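Wubit Tsegaye on working next to the arm

Wubit Tsegaye has hung, folded and sorted other people's clothes for most of her working life. She is with Mekonnen, a small household laundry service in Hernero that does part of its finishing work in a regular living room. In January the company began using a Prastia arm for picking garments up and bringing them to the rail. We talked over the noise of a washing machine in the next room, and stopped twice when she got up to deal with a shirt.
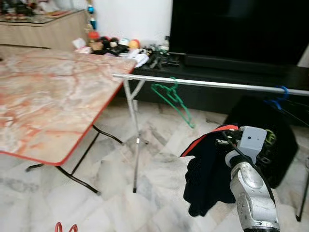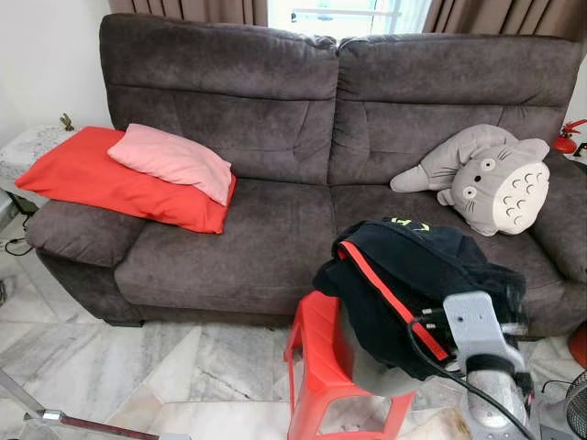

A black garment with a red stripe, held up over the red stool.
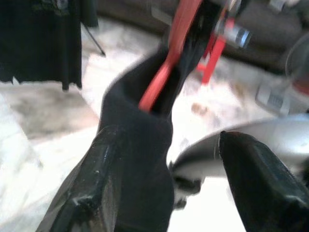
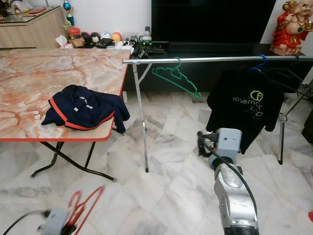 The black T-shirt on the blue hanger. The green hanger on the same rail is empty.

What the job was before

Tsegaye started at Mekonnen when all of the hanging and folding was done by hand. A full shift was 75 garments, and she says she could do that without looking at the clock. The work was bending down, lifting, shaking out, finding the shoulders, and bending down again.

"The folding never bothered me," she says. "It was the going down and coming up. By the afternoon I was sitting on the arm of the sofa between loads. My manager saw it and didn't say anything, and I didn't say anything either."

When she heard about the arm she assumed she would lose hours. Two people on the late shift assumed the same, and one of them began looking for other work straight away. She stayed, and her hours are the same as last year. The other woman left anyway, for a job at a hotel, and her place has not been filled. Tsegaye brought this up herself.

"People ask if somebody got fired. No. But there were five of us and now there are four. You can call that what you like."

What the arm does

The arm takes a garment, raises it, and carries it toward the rail or the table. On a good day that is most of the lifting. Tsegaye puts the clothes where it can get at them, keeps the hangers spaced, and takes over when a grip goes wrong. She also does all the buttons and anything with a collar.

She is not very interested in how it works. Asked what she would tell someone starting next week, she talked about fabric.

"Dark clothes are hard. Black on black, you can't find the edge yourself if the light is bad, so don't expect the arm to. I like it when there's a stripe or some trim. Then at least I can see from where I'm standing which part it has hold of."

Sleeves come up several times in the conversation. A T-shirt lifted by the hem has its sleeves at the bottom, and someone has to turn it around before it can go on a hanger. Mekonnen tried having the arm do the turning and gave up on it after 10 days. Tsegaye does it now. She says it takes her a couple of seconds and she would prefer that they leave it that way.

Slower, with fewer breaks

The arm is slower than she is. She timed it once on her phone, a basket of 30 pieces, first by herself and then with the arm doing the lifting. Alone she was done with time to make coffee. With the arm it took almost twice as long.

"They knew that when they bought it," she says. "I can't go at my speed for a whole day, though. I used to start fast and finish slow. Now it's one speed."

What she misses is choosing her own order. She used to do all the shirts first, then pants, then the small things, and she could talk to whoever was at the table. The order now comes from Dolix, the scheduling program that Mekonnen brought in along with the arm. It tells her which customer's basket is next and wants each one closed before she opens another.

"I have more arguments with Dolix than with the arm. If I have two black T-shirts in two baskets I want to do them together – it's the same movement. Dolix says no, finish this customer. So I finish this customer."

She has asked for that to be changed. The answer was that it would be looked at.

Keeping a log

Part of the job now is writing down what goes wrong. Each missed grip or dropped item gets a line on a sheet, and at the end of the month the sheet is typed up and sent to Prastia. The log has 912 lines so far. Tsegaye wrote most of them and can tell you which weeks were bad from the handwriting.

At first she wrote whole sentences. Now it is the type of garment, the color, and a word or two: "slipped," "two at once," "hanger moved." She doesn't get paid extra for the log, and she thinks she should.

"I'm teaching them what a shirt does. Forty customers' shirts, not one nice shirt on a desk. That's worth something, I think. I said so in the meeting."

Nothing has come of the meeting yet. Mekonnen did move the start of her shift from six to seven in the morning, which she had been asking for since before the arm arrived.

The room

The layout gets changed often. The table and the rail have both been moved more times than she can remember, and she has her own opinion on where they belong. She would put the rail closer to the window. The hangers are plain plastic ones in different colors, and she won't use the wire kind, which marks the shoulders.

Her other complaint is the cables. She steps over them all day and has asked for them to be taped down along the wall.

As for whether she would go back to the old way, she thought about it while she pulled a sleeve right side out.

"For one day, sure. For the talking. Then I'd want it back for the lifting."

She is on the early shift through the end of the month, and after that she trades with the woman who does the evenings.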